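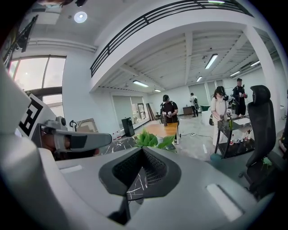 복층 난간 아래 공간의 조명은 어떤 기준으로 배치하는가?
작업면 위치를 먼저 정하고, 등기구는 그 위치에 맞춰 나중에 배열한다. 난간 하부는 창에서 들어오는 빛이 고르게 닿지 않으므로 천장 중앙 한 줄로 처리하면 벽 쪽 조도가 떨어진다.

Plallmont 작업동 내부 기록

Plallmont 작업동은 복층 구조의 개방형 공간이다. 칸막이 없이 사용하며, 하부 공간은 자재 보관과 조립을 겸한다. 본 페이지는 내부 마감과 설비 상태를 항목별로 정리한 것이다. 도면 번호와 자재 규격은 별도 문서에 있다.

벽과 천장
벽과 천장은 백색이다. 도장은 Dulter 무광 계열로 2회 시공하였다. 보수 도장 시 같은 계열을 사용하고, 부분 도장 경계는 모서리에서 끊는다.

복층 난간
검은색 가로대 난간이 복층 가장자리의 곡선을 따라 이어진다. 난간에는 물건을 걸지 않는다. 고정부 점검 주기는 3개월이다.

기둥
복층을 받치는 사각 기둥은 백색의 굵은 단면이다. 기둥면에 앵커를 추가로 박는 작업은 금지한다. 배선이 필요하면 바닥 쪽 경로를 쓴다.

하부 천장
보는 노출 상태로 두고 형광등을 설치하였다. 등의 높이와 방향은 일정하지 않다. 램프 교체 시 인접한 등까지 함께 교체하여 색온도 차이를 줄인다. 예비 램프는 15개를 유지한다.

매입등
원형 매입등은 형광등과 회로가 분리되어 있다. 야간 순회 시에는 매입등 회로만 켠다.

창
큰 창은 어두운 색 창틀에 세로와 가로 살로 나뉜다. 실리콘 줄눈은 7월에 점검한다. 창살 접합부에 물 자국이 있으면 위치를 기록하고 외부 줄눈부터 확인한다.

롤러 블라인드
안쪽 창에는 옅은 회색 롤러 블라인드를 달았다. 제품은 Zaline이며 원단은 차광률 100%가 아닌 반투과형이다. 오후 3시 이후 서향 빛이 강할 때 내린다. 원단 세척에는 중성세제만 사용한다.

판재
긴 목재 판재는 블라인드 옆 벽에 기대어 세운다. 단기 보관에 한하며, 2주를 넘기면 수평 선반으로 옮긴다. 세워 둔 채 오래 두면 휨이 생긴다. 납품처는 Leitão 목재이고, 입고 시 함수율을 측정하여 판재 끝면에 적는다.

액자
액자는 벽에 기대어 둔 상태이다. 걸이 위치가 확정되면 벽면 하지를 확인한 뒤 고정한다. 석고보드 단독 구간에는 걸지 않는다.

바닥 매트
검은색 바탕에 흰 줄무늬가 있는 매트를 깔았다. 분진이 쌓이면 진공 청소 후 뒤집어 이면을 확인한다. 가장자리가 말리면 교체 대상으로 분류한다.

바닥의 용기류
흰색 병은 바닥 한곳에 모아 둔다. 내용물 표시가 지워진 병은 사용하지 않고 따로 분리한다. 통로 폭 확보가 우선이며, 병의 수량이 늘면 선반으로 이동한다.

개정 사항: 하부 천장 항목에 예비 램프 수량 추가. 판재 보관 기한 수정.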